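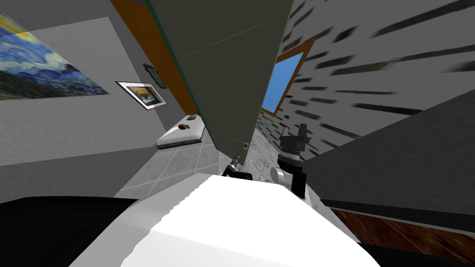
*A view from the simulated kitchen, with both grippers above the speckled countertop.*

May 2019

Bamwood has completed the first collection period for its household manipulation program, the organization announced this week. Over 910 demonstrations were recorded in simulated kitchens and accepted into the training set that will be used to teach a two-armed robot to handle doors, panels, knobs and countertop objects.

The work was carried out at the Flalolia office, where operators guide the simulated robot by hand controllers and see what the robot would see. Each demonstration is stored as a complete record of arm positions, gripper commands and rendered views. The learning system, known internally as Kim, is then trained to predict the operator's next movement from those records.

A total of 1576 attempts were made during the period. Attempts were removed when the operator stopped partway, when the simulator reported an impossible contact between objects, or when the task goal was not met within the time allowed. A further 287 attempts were set aside for separate study. These contain a mistake followed by a recovery, and the program intends to decide later whether they should be added to the main set.
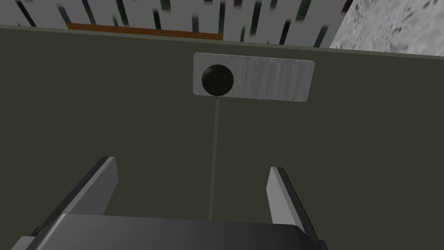
Tasks involving cabinet hardware received the largest share of operator time. A gripper must reach a handle at a workable angle, and small errors in the approach tend to grow as the arm moves closer. Operators were asked to vary their starting positions between attempts and to avoid repeating a path that had already been recorded. Written guidance on this point was revised twice during the period, and demonstrations made under the earlier versions were reviewed again before they were accepted.

The simulated rooms also change from one group of recordings to the next. Wall finishes, flooring, pictures and the arrangement of furniture can all be altered by the scene software, which is supplied by Baltum. According to the program office, the variation is meant to discourage the learning system from relying on background details that have no bearing on the task. 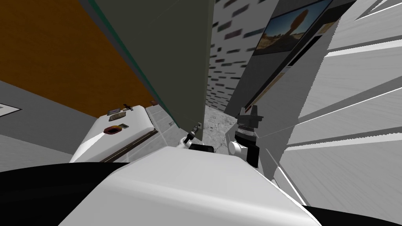

Camera placement is handled in a similar way. Recordings include views from the robot's body as well as close views from the grippers, and the program does not correct body views for tilt before training. A comparison using leveled views is planned, but no results are available at this time.

The second collection period will open in June and will run with 4 operator stations. It will concentrate on tasks that require both arms at once, such as holding a door while an object is moved behind it. Operators who took part in the first period will be offered places before new applicants are considered.

Bamwood expects to make the accepted demonstrations available to partner laboratories after the second period has closed. Laboratories wishing to receive the data format description in advance may request it in writing from the Flalolia office.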